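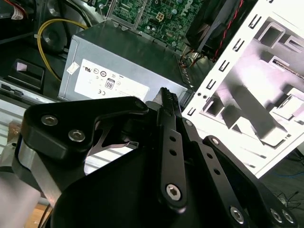

I have now watched the hill climb at Stitton four times, start to finish, and I still can't tell you how Nahom Degefa got up the last ramp without putting a foot down. He rides for Kilis, the little amateur team out of the valley, and on Saturday he turned up with no power meter, no bike computer and a cassette he'd borrowed from a teammate that morning. I love this stuff! My own prep was a lot less heroic. I was up past midnight with my computer, wondering if the thing would hold together long enough to get me through the live stream (it did, just). So if you were in the chat and I vanished for a bit before the women's race, sorry, I was restarting.

Anyway, the race. The climb is only short, but it's mean. You come off the bridge with decent speed, you lose all of it at the first hairpin, and then the road goes straight up past the old Enriquez bakery with no shade and not one flat bit to sit down on. There were 229 riders on the start sheet, which is the most they've ever had, and the organizers sent them off at one-minute gaps from half past eight. That makes for a long day on the side of a hill, and I felt bad for the folks at the back of the order because the wind swung around after lunch and hit them square in the face.

Degefa went early, so he had the best of it, and he'll tell you that himself. "I got lucky with the weather and unlucky with the gears," he said to me at the top, once he could talk. He won by 9 seconds, and he had to sit in the grass for ages waiting to find out. Every time the speaker crackled he put his hands over his face.

The women's race was the one I'd come for, though, and Chae-won Yeo did not let me down. She's been racing for Dorodeck since April, mostly on flat courses where she pulls on the front all day for somebody else, and I don't think many people had her down as a climber. I sure didn't! She wore bib number 938 (the numbering makes no sense, don't ask me) and she came through the hairpin so much faster than everyone else that the marshal next to me dropped his flag. From there she just stayed seated and ground it out, same rhythm the whole way, mouth wide open, and when she hit the steep part by the bakery she shifted up. Up! I yelled so loud my voice went.

She says she wants to try a proper mountain race next, something long, and Dorodeck have told her they'll think about it. They'd be silly not to let her.

The entry fees and the cake stand brought in $1,672 for the junior club, and that's going toward a set of loaner bikes so kids can try a race before their parents have to buy anything. If you've got a small frame hanging in the garage, they'd like that too. Full results go up on the club page on Tue 2 November, and I'm told the hill will be open to cars again by then, so anyone planning to go and have a crack at Degefa's time should get there early in the morning.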